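Plotik bottle and cup notes

Hi! I'm Aranka Csonka and this is the README for the little hand comparison I've been running on our two-armed setup. I started writing it in February as a sticky note and it got out of hand. Last cleaned up 2026-06-20.

What I wanted to find out is pretty narrow. We have two sets of control settings for the same pair of multi-fingered hands - one called Kerar, one called Cloltidel - and people kept asking me which one to use for holding slippery clear things. So I picked the two most annoying clear things I could think of, a glass cup and a small plastic water bottle, and ran both settings on them. Same white table, left hand on cup duty, right hand on bottle duty. 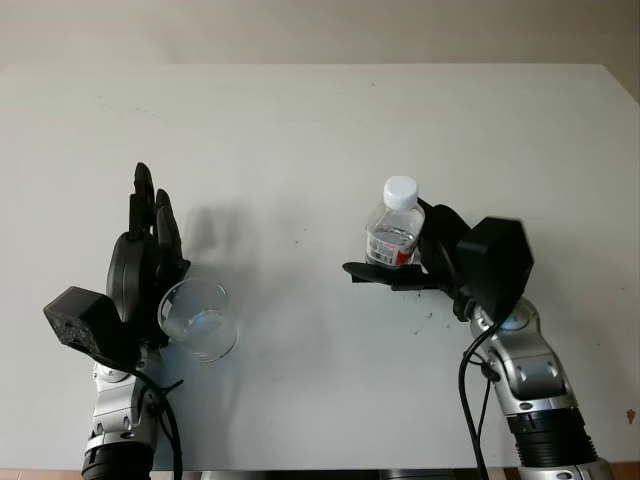
Kerar closes all the fingers at one speed and stops when the motor current climbs. Cloltidel closes the fingers first and brings the thumb in after, which looks fussy but gives you a second chance if the bottle has drifted. I went in rooting for Kerar (it's less code, and I wrote most of it) so keep that in mind when you read my opinions below.

What's in the folder

There are 655 episodes total, 284 of them Kerar and the rest Cloltidel. The split is lopsided and I know it. I had to throw out a batch of Kerar runs where the clock on the left arm was off, and I never went back to redo them. Each episode has the head camera, the wrist cameras, joint positions for both arms and a one-line text note from whoever was running it. The notes vary wildly in quality. Mine are the short grumpy ones.
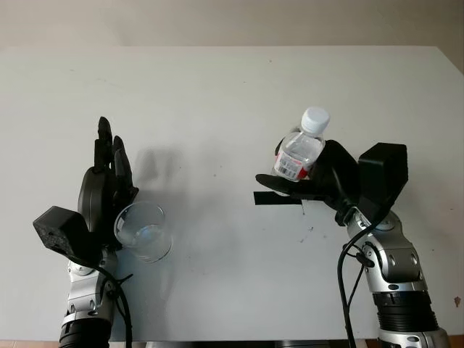 Wrist cameras

I mounted these so the thumb stays in view, and I'd do it the same way again. You lose a good part of the picture to the hand itself, but the thumb is what I look at first when a grasp goes bad. Clear plastic is rough on the depth estimate, so please don't trust depth anywhere near the bottle. Color is fine.

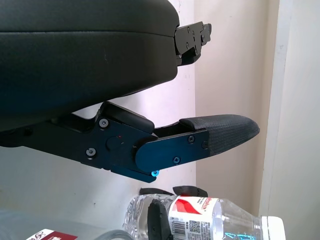 If you're training on these views, crop with care! My first attempt cut off the top third to get rid of the hand housing and took a bunch of useful thumb motion with it. The crop I use now is in the config file under El-Sayed, named after the lab bench where I worked it out. The loader applies it by default, and you can turn it off with a flag.

Known problems

The label on the bottle throws the detector off when it's turned sideways. Cables can swing into the head view on fast moves. And 3 episodes have the text note from the wrong run, listed in the errata file.

So which one?

For the cup, I'd take Kerar. For the bottle I've come around to Cloltidel, a bit against my will. The late thumb is slower, but I spent much less time nudging starting positions, and version 5 of the settings finally got rid of the jitter at the end of the close. 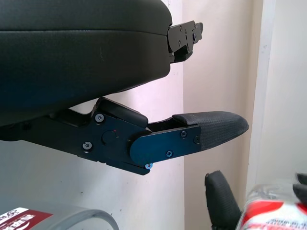
Plotik user mbrandt wrote in to say the late thumb only helps if you also lower the finger speed, and that with the stock speed the two settings came out even on a softer bottle. I haven't tried that combination yet. If you do, open an issue and tell me which speed you used, and please attach the joint logs too.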